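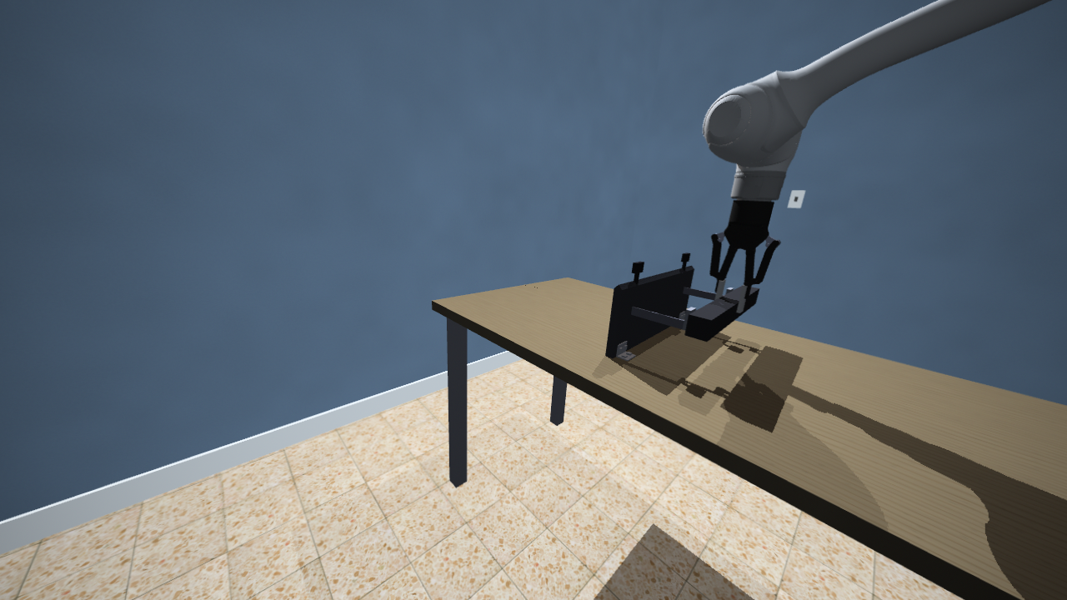 Simulated arm, gripper on the black block. Class project at Kimstead, January.

Our team is me, Nuria Alemneh and Carmela Pagano. We named the project Birnuvora and have 7 weeks to get a simulated arm handling a jointed object. Everything runs on one lab desktop.

Logged 2,303 attempts so far. 1,549 of them ran to the end without the physics solver blowing up. Carmela is sorting the rest by error message.

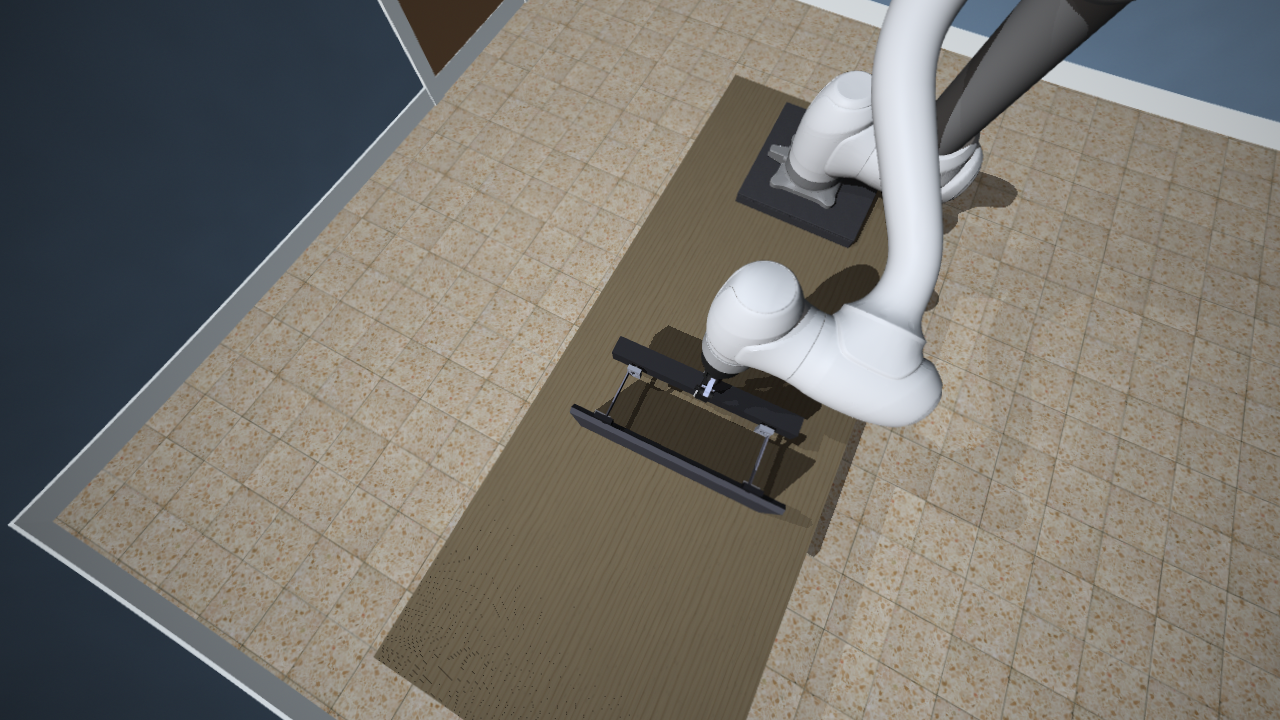

My part is the grasp planner. It picks a contact point and an approach angle, then hands both to Nuria's controller. I spent most of the afternoon on how it scores contact points. With the gripper at the upper bar and two thin rods running to the lower one, I want the score to favor the thick bar and stay off the rods — they leave very little surface to hold.

Next up is friction settings. Nuria has three to compare. Will post the plots once they're readable.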